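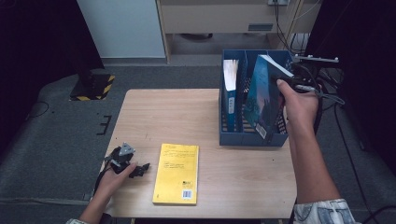
Book tidying at the table, with a gripper in each hand. The right one is on the teal book in the organiser.

Dai Hand Gripper, pair

The Dai is a hand-held gripper for recording household chores as training data for robot arms. The wearer does the job, and the arm learns from the record. Sold in pairs, left and right, cabled.

Can a machine tidy a desk yet? In part. At our Drirport workshop an arm trained on 1,000 recorded book moves puts a single upright book into a file holder well enough for us to show visitors. Stacks are harder. Covers slide over each other, and a leaning book needs a push as well as a pull. We would not sell it as a finished helper.

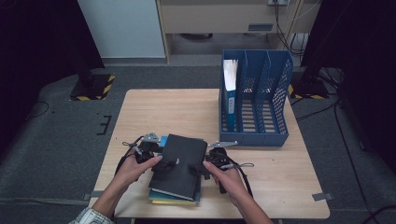

Two-handed hold on a stack, black hardcover on top and yellow at the bottom.

Each pair comes with 3 sets of jaw pads. Weight is 151 g per gripper without the cable. Price 915 per pair, before tax — delivery is extra. Next batch ships in September.

Comments (2)

shelfend: We have the older pair. Fine on hardbacks, poor on thin paperbacks lying flat. Are the new pads any better?

mlt_workshop: Would like a longer cable option. Otherwise no complaints.

Related items
Lamau wrist strap
Dai spare jaw pads
Farkham cable kit

Contact Farkham | © Farkham, Drirport | Back to top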